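The gripper that did not know it was closed

I promised some time ago to write about the fault that cost me most of May. My English is slow, so please have patience with me.

In our group at Deston we test tabletop tasks in simulation before any real arm is allowed to move. The task was simple on paper: go down to the middle of a dining table, take one small thing, lift it, and put it in the grey bowl at the far end. We ran it 327 times during one night. In the morning the report said that 289 runs were good. I was very pleased and I wrote this to everybody, which I regret.

Then I opened some of the good runs and looked at them. In many of them the fingers came down, stayed open, and went up again with nothing. The log still said "object held". When I checked all of them by hand, 166 of the good runs were wrong. It took me around two days, with much tea.

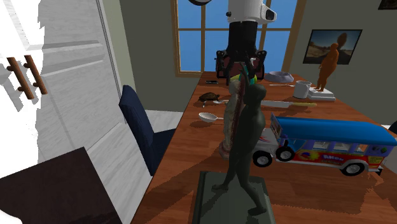 Vol. 3, No. 7

The table in this room is crowded, and at first I blamed the crowd. There are two statues standing close together, and the tall narrow one reaches up almost to where the fingers must work. I thought that the wrist touched it and the contact was counted as a grasp. So I took away the statues, the knife, the mug and the toy bus, and I repeated the same starts. The fault stayed exactly as before. I put everything back and felt a little foolish.

The real reason was in a small piece of code that we call Broment. It reads the finger position and decides if something is held. When a message from the fingers was late, Broment kept the last value it had, and after a reset this last value came from the run before. If the run before had ended with a closed hand, the new run began with a hand that was "closed" and "holding". Every check after that believed it.

In simulation such a mistake costs only time. On the real arm I do not like to think about it. The speed limit in our cell is lifted when the arm reports that it has finished a grasp, and a false report would lift it too early, maybe with a person still near the table.

We have now changed three things. A late message stops the run. The finger value is cleared at each reset. And the speed limit no longer asks Broment for its opinion, it has its own sensor on the guard door.

I repeated the night with the same 327 starts. The number of good runs is much lower now and I have checked every one of them. The next work is the approach from above, where the fingers still open too late when the target stands behind something tall.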